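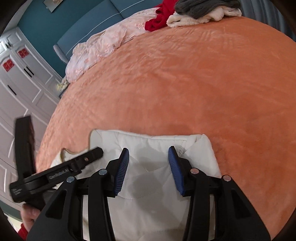 Figure 2. Start of a garment trial on a bed, seen from the camera on the hand-held gripper. The white quilted piece lies flat between the finger pads.

May 27, 2019
By Crescencio Aguirre
8 min read

4. Rules for recording in homes

4.1 Setting up the work surface

The Hendville rules were written for benches, and they assume a hard, level surface with a marked origin. Beds have neither. A plush blanket creases under the garment and shifts when the operator leans on it, so we dropped the marked origin in January and replaced it with three requirements. The target garment must lie apart from other cloth. Its nearest hem must be in view before the fingers close. Items that are not part of the task may stay on the bed, provided they do not touch the target.

Figure 2 shows a start position of the kind we accept. The white garment is at the bottom center with its upper hem running nearly straight across, and the other clothes are piled toward the far side of the bed. We do not ask operators to clear the rest of the room. Wall pictures, curtains and door decorations are left as they are. Personal papers and screens are put away before recording, as the Drirnis privacy annex requires.

4.2 Holding the gripper

Both finger pads must be visible at the start of every trial, with an open gap between them. This is the rule operators break most often. Under the earlier Oda procedure a trial could begin with the fingers closed, and the opening width then had to be guessed from later images. We reject such trials at review.

Where two devices are used, the second should be kept to one side until it is needed. It may enter the view, as at the lower left of Figure 2, but it should not cover the part of the hem to be grasped. Hands and sleeves are allowed. Faces are not — a trial with a face in it is deleted the same day, including the backup copy.

4.3 Review

We applied these rules to 134 trials recorded in Tronidton. Two reviewers checked each one separately against the written list and did not discuss results until both had finished. Of the 134, 30 were rejected. Most rejections came under 4.2, and the remainder were garments touching a neighboring item. The reviewers disagreed on 8 trials, all of them involving thick or quilted pieces whose edge was partly folded under. We have since added a line to the list stating that a folded corner is acceptable if the hem on either side of it can be followed by eye.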